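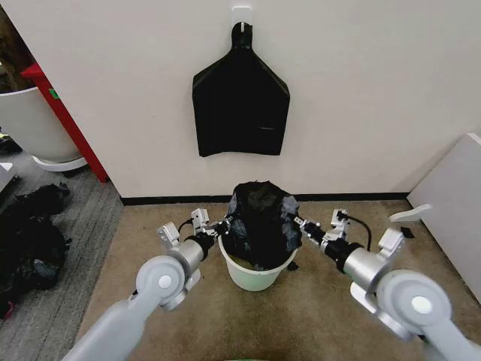 How often should the liner in a small office wastebasket be changed?

Every two days is enough for paper and wrappers. Change it the same day if there is any food in it.

4th August
By the Sturedo housekeeping desk

Small bins get less attention than big ones. Each floor at our Cheetham building has a large kitchen can that gets emptied on schedule, and then there are the little round bins that sit against the walls and fill up with tissues, tape ends and coffee sleeves. We have been changing the way we line them, and this page covers the bin by the wall near the carpeted corner: a small round bin, a black liner and a white adhesive hook with a black bag hanging from it.

The hook is the newer part. Before that the bags were kept on a roll in the supply closet, down the hall and behind the paper towels. A roll of 200 takes up a lot of shelf, and people would carry one bag back and forget the next one. Now a bag hangs flat on the wall over the bin, up off the floor, and the roll stays where it is.
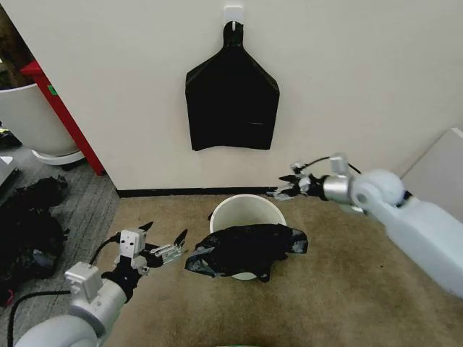 What size liner fits a round bin that tapers toward the bottom?

Go by the distance around the rim and pick a bag a little wider than that, with enough length to reach the floor of the bin and still fold over the top by a hand's width.

Most of the trouble we had with liners was down to size. The Plindix bags we ordered first were the 3 gallon kind, and on our wider bins they slipped down inside as soon as anything heavy went in. The next size up has extra plastic at the top, so it needs folding down, but it stays put.

The order of work is short. Lift the old liner out by its edges, tie it, and set it aside. Look at the bottom of the bin before the new liner goes in. Shake the new one open, push the middle down to the base with your fist, and then turn the edge over the rim all the way around. A liner that puffs up in the middle has air under it — press along the inside wall and it will settle.

Wash the bin itself now and then. Warm water and dish soap will do for a plastic one, and it should be dried before it is lined again. A discolored bottom usually means that something leaked through a liner a while ago. It doesn't always come off, and we don't replace a bin over it.

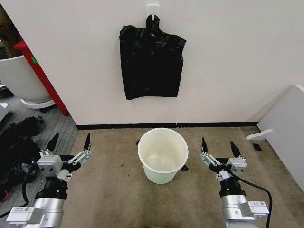

Carpet is the other thing to think about. A bin on a hard floor can be wiped around in a few seconds, but drips on carpet stay where they fall, and the area near a bin shows it first. Blot a spill with a damp cloth and leave the rubbing out. The carpets at Cheetham are due for a full cleaning in September, and until then spot cleaning is all we plan to do.

A few words on hooks. Wipe the wall and let it dry, press the hook on firmly, and give it an hour before hanging anything. Bags weigh next to nothing, so the smallest size is fine. Put it high enough that the bag clears the bin.
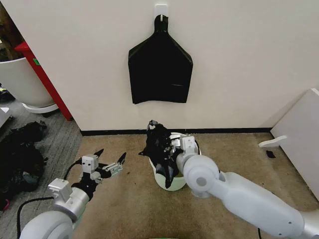 The same setup is going in at our Dradness office, where the bins stand under the windows and there is less free wall to work with. The hooks there will go on the sides of the filing cabinets. Spare hooks are in the supply closet on the second shelf, in the box with the picture wire.

If a bin near you needs a hook, write the location on the sheet by the closet door.

Recent pages
Sorting the mixed drawer in the copy room
New shelf labels for the supply closet
Kitchen can schedule, Cheetham
Where the old coat racks went

Contact the housekeeping desk, extension 3686 | © Sturedo | Back to top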